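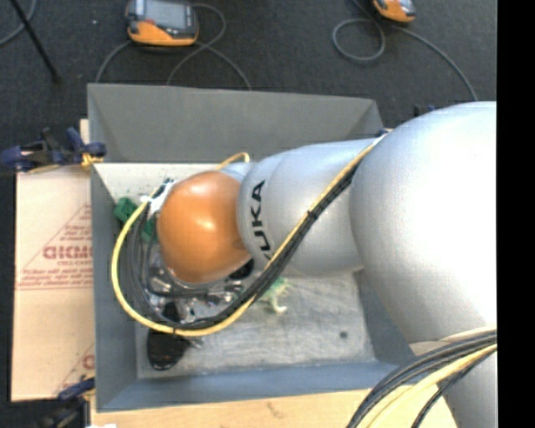
Cunddale发布料箱拣选单元维护规程，同时承认旧版“免维护”说法站不住脚

Cunddale本月公布了旗下料箱拣选单元的维护规程第2版。与去年的宣传册相比，新文件厚了不少，口气也收敛了不少。宣传册里那句“装好即可忘记”已经删除，取而代之的是一张按运行小时排列的检查表，以及一份写得相当不客气的故障记录。

规程由现场服务主管关口节子（Setsuko Sekiguchi）主持编写。她对新闻稿这种形式没有多少好感，但同意为本稿说几句话：“每家集成商都说自己的单元稳定。我想先问一句，稳定了多少小时，中间谁去碰过线缆。我们把自己的记录翻出来，答案并不好看。”

记录来自一台代号Palau的测试单元，累计运行2525小时，其间共停机551分钟。停机时间里，机器人本体和控制器的故障只占很小一部分，多数时间花在了末端线缆上：外护套磨损、扎带松脱、接头处受力，还有一次是线缆弯曲过紧，信号时断时续，查了一整个上午才找到原因。视觉软件在宣传册里占了四页，在停机记录里只出现过一行。

因此新规程的重点放在线缆走向上。从手臂中段到末端关节的线束必须留出足够的回环，让腕部转到极限位置时仍不绷紧；回环又不能大到扫过料箱边沿。两个要求互相牵制，编写组没有给出统一尺寸，只要求安装人员在低速下把腕部各轴分别转到两端，用眼睛看，用手摸，再把结果写进表格。接头处的缠绕保护层每次检查都要拆开重做，不允许在旧层外面继续加缠。

“有客户问能不能给一个数字，照着剪就行，”负责编写线缆章节的小田日和（Hiyori Oda）说，“我给不了。给了也是骗人，夹具一换，长度就变了。”

料箱的固定方式也写进了规程。测试单元用手动夹具把料箱夹在台面上，便宜，更换快，缺点是会慢慢移位。规程要求每班开工前逐个检查夹具的夹紧状态，并核对料箱位置；一旦挪动过料箱，无论挪了多少，都要重新做一次位置校准。编写组内部对此有过争论，有人认为小幅移动可以靠视觉补偿。关口的意见是，视觉补偿可以保留，校准照做。

其余条目大致如下：

每班：目视检查外露线缆；检查扎带；清理箱底碎屑；示教器归位，示教器线缆不得落在手臂活动范围内。
每1000小时：拆开末端接头检查；更换全部扎带；复核工具中心点；记录各轴异响。
更换夹具后：重做线缆极限位置测试，不得沿用旧表格。

规程没有承诺能降低多少停机时间。市场部门曾提出写一个百分比，被编写组退回，理由是目前只有一台单元的数据，而且这台单元一直由熟悉它的人照看，换到客户现场未必有同样的结果。

首家按新规程验收的客户是零件分拣企业Nomura。该公司设备工程师石小芳（Siu-fong Shih）态度谨慎：“文件比以前诚实，这一点我承认。检查表是不是真的有人填，要过几个月再看。我们车间墙上挂着的检查表多得很。”她还指出，每班检查需要操作员停下单元，停下来的时间目前没有计入Cunddale的停机统计。Cunddale确认了这一点，表示下一版会单独列出。

另一项尚未解决的问题是备件。末端线束目前只由Drulunier一家供货，规程建议现场常备2套，但供应商尚未对交期作出书面承诺。Cunddale建议客户在拿到承诺之前不要缩减库存。

维护规程及空白检查表可向Cunddale服务部门索取，现有用户免费。旧版宣传册已停止发放，手中仍有存货的经销商请自行销毁。

媒体联络：川口绫音（Ayane Kawaguchi），Cunddale对外联络处
技术咨询：村上玲子（Reiko Murakami），Cunddale现场服务部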